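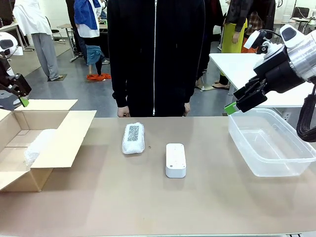 4.2 Grasp planning for soft packaging

The planner takes a fused point cloud and returns one grasp per arm. Items wrapped in foam or bubble wrap cause trouble at this stage. The wrap gives under the fingers, so the measured width of the object is larger than the width at which the grip becomes firm. We handle this with a closing routine in Cuervo, our control layer, that watches motor current and stops when the slope passes a threshold. The loop runs at 100 Hz. The training set holds 4000 grasps, labeled by hand in two passes.

Figure 3 gives the view from the wrist camera with a wrapped item between the fingers. Reflections on the wrap leave holes in the depth data, and the wrist stream is therefore used only after contact.

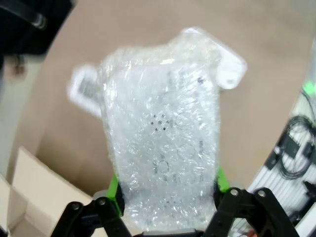 Figure 3. Wrist view, bubble-wrapped item in the grip.

Felista Mwaipopo, commenting on a draft, objected that a current threshold tuned on one kind of wrap would not carry over to another, and asked for a test with the threshold held fixed. We ran it. The success rate dropped on thick foam, and almost 35 percent of the failures were early stops. The threshold is now set per item class.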